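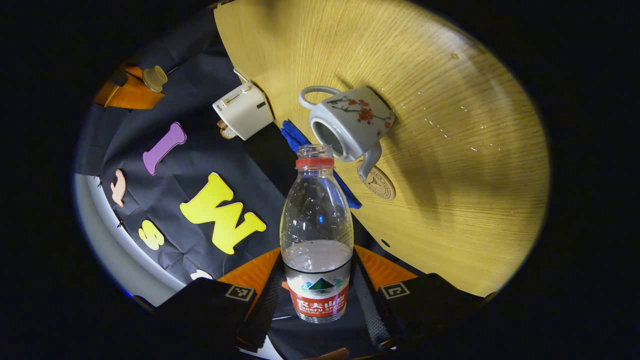 Nongfu Spring by the round table, plum blossom teapot behind.

Tea Corner, Before and After Lunch

Posted 11/20/24

Welcome to the smallest gallery on my site! I've been fixing up the tea corner at our place in Prernau since January, and the table is what people ask about most. It's the big round wooden one with the honey-colored top - I love how fine and straight the grain is, and I still run my hand over it every time I walk by. I found it at Lobo, the secondhand store out past Holach, for 60 dollars, and it took two of us 16 minutes just to get it through the front door (yes, we timed it, there was a bet).

The teapot is my favorite thing in the house. White porcelain, kind of squarish, with red plum blossoms on skinny dark branches and a loopy handle over the top. It's lying on its side in this one, so you get a peek into the dark inside and a good look at the little curved spout. I'd been hunting for one with blossoms on it for ages and then spotted it on Flirix late one night - 5 dollars plus shipping!

And the water bottle, with its bright red cap and the tiny green mountain on the label. There's only a little left in it. I like bottled water for the lighter teas, and I use tap for everything else.

Those droplets on the tabletop are very pretty in the light, but I do wipe the wood down after every pot. A soft dry cloth, always along the grain. If you get a ring on yours, I've had good luck with 600 grit paper and a bit of oil, going very gently.

Next up are the shelves, once I settle on a color.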